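Tomside Gym: The Towel Gallery

Home Classes Opening Hours Gallery Contact

Posted 9th August by Nadine Sabbagh

Every gym has a page of people with enormous shoulders looking at the horizon. We have one of those too (see Members, under January). What we didn't have was a page about the towels, which take up more of our day than the shoulders do.

Tomside owns 400 towels. On a good week we know where most of them are. They get used, dropped, draped, sat on, taken home by accident and brought back in a bag with an apology, and then they get washed and folded by whoever is on shift. There is a folding table in the back room. It has had the lost property on it for as long as I have worked here, so the folding happens on the benches.

Maya Harb asked for a gallery of the dumbbell rack. Maya, the dumbbell rack has had its turn.

What follows is part gallery, part plea. The notes come from the staff, lightly edited where Elie Obeidat got carried away about fabric softener.

The Fold

We fold in thirds the long way, then in half, then in half again. This was settled at a staff meeting that ran for 2 hours and was supposed to be about the boiler. Yara Mahasneh still rolls hers when she thinks the desk is busy. Rolled towels look very nice at a spa. On our shelves they unroll in the night and we find them on the floor like sleeping cats.

The shelf takes stacks of 8. A stack of nine will stand up perfectly well until a member touches it.

The Colors

The white ones came first and have aged the way white things age in a gym. After those we tried gray from Perron, which shed so much lint that the dryer sounded unwell, and then a navy batch that turned everyone's T-shirts navy. The brown was Lina Masri's idea. There was some muttering about brown, mostly from me. I have since come around – it hides everything, and I would rather not list what everything includes.

Please don't take a brown towel and swap it for a white one from home. We can tell.

The Benches

People ask why the flat benches get borrowed for laundry at quiet times. They're at the right height if you sit at the end, they're padded, and the towel doesn't slide about much. If you want the bench, say so and you can have it. You may be handed a towel first.

We wipe the benches down before folding and after. The spray bottle lives on the hook by the water fountain, or would, if it were ever put back there.

In Progress
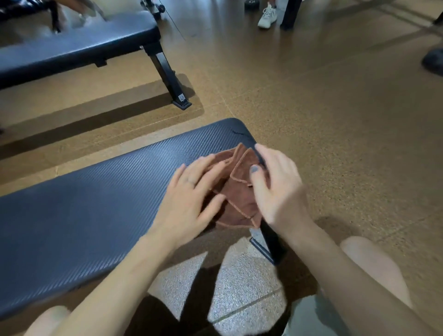

One brown towel, mid-fold, tan-orange border going every which way. Left hand holding the line, right thumb tucked under for the next go. The corner sticking up at the far side is what Elie calls "a rebel." And yes, we know about the scuff on the bench pad.

How to Help

Used towels go in the bin by the exit, opened out. A towel balled up with a sock inside comes out of the wash exactly as you'd imagine, and we now have a drawer of single socks that could outfit a centipede. Come and claim yours at the desk. Bring the other one as proof.

One towel per visit is plenty for most of us. Two if you've been on the rowing machine and meant it.

If you'd like to learn the official fold, Lina will show you at the desk when it's quiet. It takes a minute. Yara will then show you the other way, and you can make up your own mind, as long as it's thirds.

Next gallery: the lost water bottles. If yours is the green one with no lid, please come and get it before we have to photograph it.

Back to Gallery | Contact the desk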